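Work > Refurb bench
The arm on bench 2
3 min read
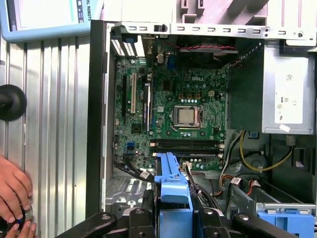 Pirjo Tuominen told me over coffee that she never minded taking computers apart, she minded taking the same one apart 100 times. We get office desktops in at Lanbridge by the pallet, usually a whole department's worth of one model, and the old Dells all come open the same way. After a few weeks of that your thumbs hurt and you stop looking at what you're doing.

We have had the arm since July. It does drives and memory. The processor and the cooler are still ours, and so are the side panels, which stick. Cables are ours too. I was told cables would move over by the end of the summer and I don't believe it. An old SATA cable with a label wrapped on it can sit ten different ways, and a person just pushes it aside without thinking.

The blue plastic drive carriers were the first thing it got decent at. You have to squeeze them a bit and pull straight. It used to pull at an angle and drag the case along the bench, so Reijo Kemppainen screwed down a stop at the back. That was a Sunday, on overtime, and he still brings it up.

My day has changed more than I thought it would. I used to do a machine start to finish. Now I open it, pull what I pull, slide it over, and start the next one while the arm works. If it gets stuck it waits and a light comes on, and I go over. On a good morning that is 3 times before lunch. On a bad one I might as well do the drives myself.

The part I like less is the pace. Before, if I wanted to stop and look at a bulged capacitor or read an asset tag, I stopped. Now there's a machine sitting there with nothing to do and I feel it. Niilo Räsänen, who runs the floor, says to ignore that. It's easier to say from the office.

No one has been let go. Two people moved to testing and grading, which pays a little more, and Oona Lindqvist went from the bench to looking after the arm. She had 2 days of training and a binder. Most of what she knows now she worked out herself, and I think that ought to show up in her pay. She has asked. The answer is supposed to come with the new schedules.

Next are the small form factor cases, 6 pallets of them. The drive sits under the optical bay in those, so I expect I'll be doing them by hand for a while.

Filed under: Shop floor, Repair and reuse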